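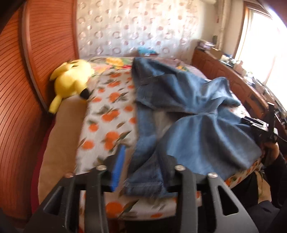
**What's the best way to fold jeans so they stay folded in a drawer?**

Posted by Hyun-seo Byun, April 24, 2019

Mine look fine when I put them away and then a day later the whole drawer is a mess. I fold them in half and in half again, the way my mother did, and the minute I pull one pair out the rest come with it. The drawer is shallow and wide (it's the bottom one in a Widero dresser, if that means anything to anyone). I don't want to hang them because the closet rod already sags. Is there a fold that holds, or do I just need fewer jeans?

---

**Otakar Trnka**

Fold them in thirds and stand them on edge, like files in a cabinet. I switched last winter and I'm never going back!

I do mine on the bed, since that's the only flat surface in the apartment big enough for a whole leg. Shake the jeans out by the waistband first. Lay them down, put one leg right on top of the other and run your hands along the denim from the seat to the hem so the creases flatten out. The seat will leave a little point sticking out at the crotch -- tuck that in so you've got a long straight rectangle. If you skip the tuck, you get a lump and the thing leans over.

Now bring the hems up toward the waistband, but stop a couple of inches short. Then fold that in thirds, starting from the folded end. You want a block that can stand up on its own. If it flops, undo it and fold a bit tighter. Skinny jeans with a lot of stretch are the worst for this and I usually end up rolling those.

Frayed hems: fold them to the inside. The threads catch on the zipper of the next pair and that's half of why everything comes out together.

For a shallow drawer, measure the inside height before you do all of them (I didn't, and I had to refold every pair I own). If the block is too tall, go to quarters at the last step. You can also lay the blocks down at a slant, which looks a bit sloppy but the drawer closes.

One more thing, empty the pockets. I found a Presthorpe Library card in mine that I'd already paid to replace.

---

**corkix_fan1514**

just roll them. takes 2 seconds

I got the Corkix drawer dividers and they're ok, kind of flimsy, but they keep the rolls from wandering. A shoebox with the lid off does the same job.

---

**M. Ajayi**

I agree with Otakar on the filing thing, but I'd add that it only works if the drawer is close to full. My kid's drawer had maybe half of it empty and the jeans just slid around and fell over every time she opened it. We shoved a rolled-up sweater in at the back and that fixed it. A bookend would probably do too.

Also, make sure they're completely dry, waistband and pockets included. Mine come off the line feeling dry and the pockets are still damp inside, and a drawer with no air in it will smell by the weekend. I leave them lying on the bed for an hour or so with the pockets pulled out, then fold.

As for having fewer jeans -- well, I had nine pairs and wore three of them. I put the rest in a bag in the hall closet in April and told myself I could go get any pair I missed. So far I've gone back for one, the old faded ones I paint in. If your drawer really won't close after the refold, try the bag before you go out and buy another dresser.

---

**Hyun-seo Byun**

Thanks, all of you! I did the thirds and it was too tall, so quarters it is. The stretchy pairs got rolled and they're in a shoebox on the left side. I haven't tried the bag yet. I did find two pairs I'd forgotten about, and one of them still fits.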